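Zolgate Bench Service
Household and Workshop Tips: Getting an Old Desktop Computer Ready for Robotic Disassembly

Zolgate accepts retired desktop computers from households, schools and small offices and takes them apart with robotic arms at its Stiston workshop. The parts are sorted for reuse, resale or metal recovery. The following guidance is issued to customers who are considering the service. Much of it applies equally to anyone who intends to open a computer at home with a screwdriver.

What the service covers

The standard service is open to full-size and mid-size desktop towers. Slim desktops are accepted by arrangement. Laptops, all-in-one machines and monitors are not accepted at present, as they are held together with adhesive and thin clips that the arms are not set up to handle.

The charge is $53 per tower for households. Schools and offices sending several machines under one order pay a flat fee of $1,000, with collection included inside the Stiston delivery area. A customer may ask for any part to be returned, provided the request is written on the intake form. Parts not listed on the form become the property of the workshop when the case is opened.

Before the computer leaves the house

Copy any files that are to be kept. Sign out of accounts and programs that limit the number of computers on which they may be used. Customers who wish to erase a drive themselves should do so at this stage, while the machine still starts.

Shut the computer down in the ordinary way, switch off the power supply at the back if it has a switch, and unplug the cord. Press the power button once after unplugging. Leave the cord out of the box unless it is to be recycled.

Remove discs, memory cards and USB sticks. Check the disc tray in particular. A straightened paper clip pushed into the small hole on the front of the tray will open it without power.

Cleaning

A light cleaning is requested. Take the tower outdoors, remove the side panel, and use short bursts of compressed air from a hand's width away. Hold the fan blades still with a finger or a pencil while doing so. A household vacuum cleaner should not be used on the circuit board. Wipe the outer case with a cloth that is barely damp and allow it to dry with the panel off.

Towers that have been kept in a garage or basement should be checked for insects and for rust on the screw heads. Rusted screws slow the work considerably. A drop of penetrating oil on the outer case screws the evening before packing is acceptable. Oil should never be applied inside the case.

Screws and panels

Refit the side panel before packing and secure it with at least one screw. If the original screws have been lost, a strip of painter's tape across the seam will serve. Duct tape leaves a residue that must be removed by hand, and a cleaning charge may be added.

Loose screws should go into a small envelope taped to the outside of the case. Customers are asked not to drop them inside, where they travel under the board and interfere with the tools.

Case locks must be open on arrival. If the key is missing, please mark the form accordingly.

What happens at the bench

Each tower is laid on its side with the opening facing up, and the panel is taken off. A member of staff inspects the interior and enters the model. The arm then works from a stored plan for that type of case, under supervision. Cables are freed first where they cross a part that is to be lifted. Drives follow, then memory and cards, and the power supply is generally among the last items removed.

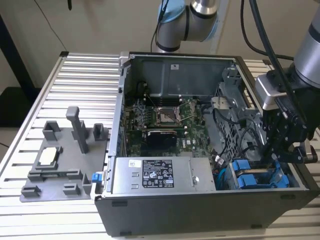
A tower on the worktable with the gripper over the drive bay and its blue carriers.

Tool-free drive carriers can be lifted with less handling than drives held by screws, and customers with the choice of sending either type of machine first may expect the former to be completed sooner. Small latches and plastic tabs become brittle with age. Broken tabs should be noted on the form so that the piece can be removed by hand.

Power supplies are never opened, by the arm or by staff. The same rule should be followed at home. A power supply can hold a charge after it has been unplugged, and there is nothing inside it that a household can usefully repair.

Results of the trial period

The service was reviewed by Cremilda Prado of Stoica, an independent workshop consultancy, before it was opened to the public. The review covered 2,000 towers. Of these, 85 were set aside for manual work, most often on account of stripped screws or home repairs made with glue. The reviewer recommended clearer packing instructions and a simpler form, and both changes took effect in January 2018.

The review also noted that the service offers little advantage to a customer who wishes to recover only a single drive. In such cases, removal at home is quicker and costs nothing. The workshop agrees with this finding.

Packing and delivery

Use a carton with two inches of padding on every side. Crumpled newspaper is suitable. Foam peanuts are not, as they enter the case through the vents. Tape the form, in a clear sleeve, to the top of the carton.

Cartons may be left at the Zolgate counter in Stiston or at any Fliltar drop-off point. Fliltar does not supply cartons or tape. Towers received without a form are held until the end of the following month and then returned at the sender's expense.

Orders for schools will be taken again from March. Forms are available at the counter and may be requested by mail.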